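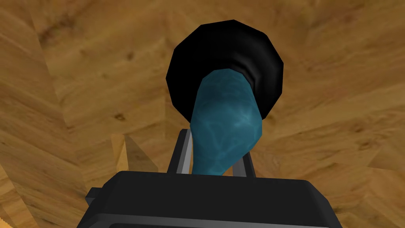
Warum quillt ein Brett quer zur Faser stärker als längs?

Die Zellwand besteht überwiegend aus Zellulosefibrillen, die in der dominierenden Wandschicht (S2) nahezu parallel zur Stammachse liegen. Wasser lagert sich zwischen den Fibrillen ein und drückt sie auseinander. Die Dimensionsänderung erfolgt deshalb fast vollständig senkrecht zur Fibrillenrichtung, also radial und tangential.

## 3.1 Begriffe

**Holzfeuchte u:** Masse des enthaltenen Wassers, bezogen auf die Masse des darrtrockenen Holzes.

u = (m_u − m_0) / m_0 · 100 %

Bezugsgröße ist immer die Darrmasse m_0. Werte über 100 % sind daher möglich und bei frischem Splintholz leichter Arten nicht ungewöhnlich.

**Fasersättigung:** Zustand, in dem die Zellwände gesättigt, die Zellhohlräume aber frei von flüssigem Wasser sind. Je nach Holzart liegt er meist zwischen 25 und 35 %. Oberhalb davon ändern sich die Abmessungen praktisch nicht mehr.

**Gleichgewichtsfeuchte:** Holzfeuchte, die sich bei konstanter Temperatur und konstanter relativer Luftfeuchte einstellt. Adsorption und Desorption führen zu leicht unterschiedlichen Werten (Hysterese).

## 3.2 Anisotropie

Für das Verhältnis der Schwindmaße längs : radial : tangential wird als grobe Merkregel 1 : 10 : 20 verwendet. Die Längsänderung kann in Bauteilen üblicher Größe meist vernachlässigt werden. Ausnahmen sind Reaktionsholz und juveniles Holz, deren Fibrillen in der S2 steiler gegen die Stammachse geneigt sind.

Der Unterschied zwischen radial und tangential wird auf mehrere Ursachen zurückgeführt:

- Behinderung der radialen Bewegung durch die Holzstrahlen
- Wechsel von Früh- und Spätholz
- Unterschiede im Wandaufbau der Radial- und Tangentialwände

Die Anteile sind artabhängig und werden in der Literatur verschieden gewichtet. Für die Bemessung genügt der gemessene Gesamtwert.

## 3.3 Rechengang

Im Bereich zwischen etwa lufttrocken und knapp unter Fasersättigung wird linear gerechnet:

Δb = b · q · Δu / 100

mit b als Ausgangsbreite in mm, q als differentiellem Quellmaß in % je % Holzfeuchteänderung und Δu in Prozentpunkten.

**Beispiel.** Brett mit liegenden Jahrringen, b = 200 mm, q = 0,36 (tangential), Δu = 2 Prozentpunkte.

Δb = 200 · 0,36 · 2 / 100 = 1,44 mm

Mit stehenden Jahrringen und q = 0,19 ergeben sich 0,76 mm. Bei halbstehenden Jahrringen ist zwischen beiden Werten zu interpolieren.

## 3.4 Folgen für Flächen aus Vollholz

Beim Schwinden wird die linke, dem Kern abgewandte Brettseite hohl, weil die Jahrringe dort flacher zur Oberfläche liegen und der tangentiale Anteil überwiegt. Stoßen Bretter mit unterschiedlicher Faserrichtung aneinander, treffen an der Fuge eine nahezu formstabile und eine bewegliche Richtung aufeinander. Eine starre Verleimung erzeugt dort Zwang – bei ausreichender Breite bis zum Riss.

Konstruktive Maßnahmen:

1. Befestigung mit Langlöchern oder Gratleisten
2. Füllungen in der Nut schwimmend lagern
3. Einbau nahe der mittleren Nutzungsfeuchte
4. beidseitig gleichwertige Oberflächenbehandlung

Äste stören den Faserverlauf örtlich. In ihrer Umgebung gelten die Tabellenwerte nicht.

## 3.5 Darrprobe, Praktikum

Prüfkörper aus der Charge Plarneo, Darrtemperatur 103 °C, Wägung bis zur Massekonstanz. Abkühlen ausschließlich im Exsikkator.

| Größe | Wert |
|---|---|
| m_u | 570,08 g |
| m_0 | 509 g |
| u | 12,0 % |

Im Protokoll sind die Lage der Jahrringe, die Entnahmestelle und das relative Klima im Lagerraum anzugeben. Vergleichsmessungen mit dem elektrischen Widerstandsverfahren sind nur unterhalb der Fasersättigung auswertbar; die Messspitzen sind nach Angabe des Geräteherstellers auszurichten.

## 3.6 Aufgaben

a) Ein Brett, b = 200 mm, wird bei u = 14 % eingebaut und trocknet auf 8 %. Gesucht ist die Breitenänderung für beide Jahrringlagen aus 3.3.

b) Skizzieren Sie die Sorptionsisotherme für Adsorption und Desorption und tragen Sie die Gleichgewichtsfeuchte bei 70 % relativer Luftfeuchte ein.

Abgabe der Protokolle im September, Lösungen zu Kapitel 2 liegen im Ordner Bremar.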